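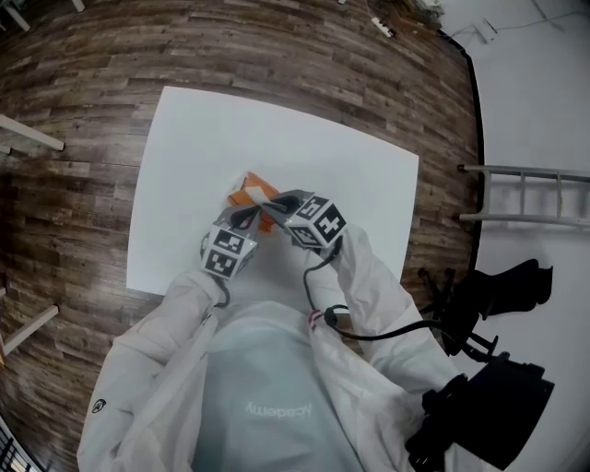 Ticket: small box keeps springing open after wrapping

30/12/2022
By Najwa Issa

Hi Tamara, me again with the little orange box problem! I'm trying to get the Immont gift boxes wrapped before the weekend and I'm stuck at the same spot every time.

What I do: one sheet of white paper flat on the floor, box on top, bring the long sides up, then fold in the ends. The long sides are fine. The ends pop back out before the tape grabs, and the paper keeps bowing up at the edges (it comes off a roll, so it really wants to curl).

Tried so far:
- Rolled the sheet backward on itself overnight. Helped a bit.
- Switched to the Ashour tape. Sticks better, but tears crooked.
- Trimmed the sheet down by 2 inches. Much less bulk at the ends - this was the big one.
- Started with the box square in the middle instead of a little to the left. Now both ends come out even.

Still open: the last flap lifts after around 10 minutes. I've done 6 boxes and two of them did it.

Reply from Tamara Stasiv: Crease the flap hard with a ruler before you tape, and put the tape on the point, not the side. If it still lifts, try the thinner Endent paper, there's a roll on the bottom shelf.

Update: creased it, taped the point, and it's holding! Leaving the ticket open until I've done the rest.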